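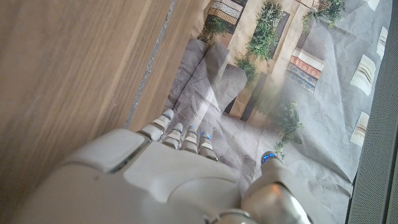

Renske Oduya

Paper stock and humidity: results from Doturthorpe

Paper takes up and gives off moisture until it matches the air around it. Sheets stored in damp air grow slightly across the grain, and the exposed edges grow first. The result is a wavy edge, which feeds badly and prints out of register. Sheets stored in dry air shrink at the edges and go tight.

The Doturthorpe print room logged its feed faults from May through August, covering 2367 duplex jobs on the Ekora machine. It recorded 143 faults. Most fell in the first hour of the morning, on stock that had been left unwrapped in the lower tray overnight. Heavy stock at 200 gsm showed fewer faults than office bond but took longer to flatten once it had curled.
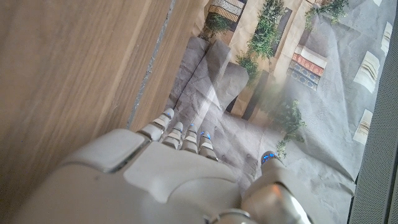 Over the work surface, August

The revised procedure is short. Keep reams wrapped until they are needed. Move them to the print room the day before a large run. Load only what the run requires, and return the rest to a closed bin — the Zaidi bins with the gasket lid are adequate. Hold relative humidity between 45 and 55 percent. Before a long run, feed 25 sheets and check both ends for curl.

Grain direction still has to be checked by hand. The label on the Dundetti cartons gives it for the parent sheet only, so cut stock should be bent both ways and marked with a pencil arrow on the wrapper.

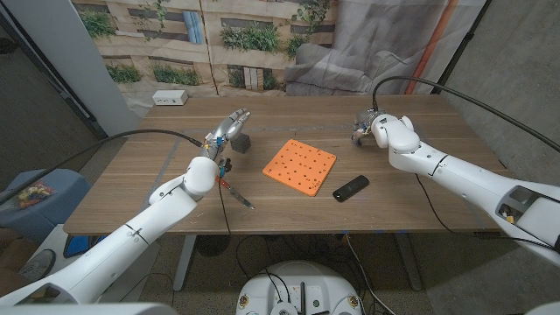

One reader writes that the overnight figures match those from a smaller shop, but that fanning the stack before loading made no difference there, and asks whether the faults were split by simplex and duplex. The log covers duplex jobs only. Simplex will be added in the next period.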